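July 7, 2025

I have been reading about the "one tin, one drawer" method of running a kitchen, and I remain unmoved. It comes from a book by Sigita Pärn that my sister pressed on me in May, and the claim is that most of us waste food because we can't see it. Put everything where you can see it, buy for two days at a time, and the bin stays empty.

Well. I tried it.

## The shopping

Buying for 2 days sounds thrifty until you do it in Urport, where the only decent greengrocer is at the wrong end of town and the bus goes when it likes. Rasa Kivi, who lives below me and swears by the book, says she walks. Good for her. I made the trip four times in the first week and came home each time with something I hadn't meant to buy, usually biscuits.

The book never mentions this. It has a whole chapter on lentils, though.

## The storage

Then there are the boxes. Pärn says any old tub will do, and six pages later she is warming to a Lisetti set with proper lids. I priced one up and put the catalogue back in the recycling. My ice cream tubs are ugly but they shut.

I will give her the point about the fridge. Mine was too full, and there was a jar of mustard at the back that I'd moved house with. But clearing out a fridge is just clearing out a fridge - my mother did it every spring and didn't need a method.

Cucumbers are where I gave up. She wants them kept out on the side so you remember to eat them. I remember perfectly well. I just don't want cucumber every day.
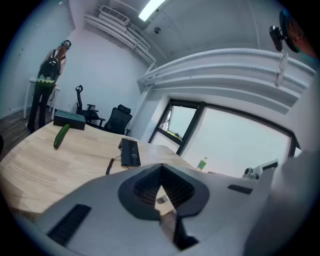 ## Would I carry on?

Bits of it. I still write down what I throw away, and last week it was half a loaf and some parsley. Whether that's less than before I couldn't tell you, as I never wrote it down before, and I suspect most of the people praising the book didn't either.

Rasa wants her copy of the second volume read next. It's 500 pages. I've told her I'm busy.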